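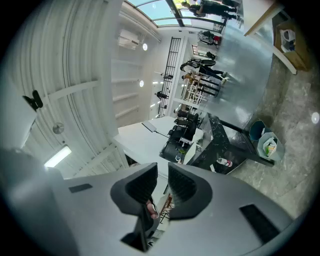 Lolura Hall Refit: Progress Report to the Drillow Fund

Last updated: Sunday, January 19, 2020

This site uses cookies. By staying on this page you accept them.

Status. The hall is in daily use while the remaining work goes on. Spending is within the grant, with 1,000 dollars held back for final adjustments.

Ceiling and lighting. The white ribbed panels and flat beams are in place. The fluorescent fitting and the small round ceiling lights are on separate circuits. The skylight was resealed under the Bajpai contract, and two panes remain on the watch list until spring.

Cooling. The wall-mounted air-conditioning unit passed its first service. A load test under summer conditions is set for June.

Wall side. The white shelving is fixed and rated at 42 pounds per section. The black metal grille stands against the wall under the skylight. Its fixings were checked and tightened.

Counter and seating. The wooden bar stools with black seats are kept in a row by the counter. Enedico will supply 6 spare foot pads to limit scratching of the grey floor. The floor finish is glossy and shows glare at midday; a matte coat has been priced but not ordered.

Open items: glare, skylight panes, foot pads.

Comments (2)

halluser: Can the lights at the counter end be dimmed in the evening?

north_door: Floor looks good. Please put felt under the stools soon, they are loud.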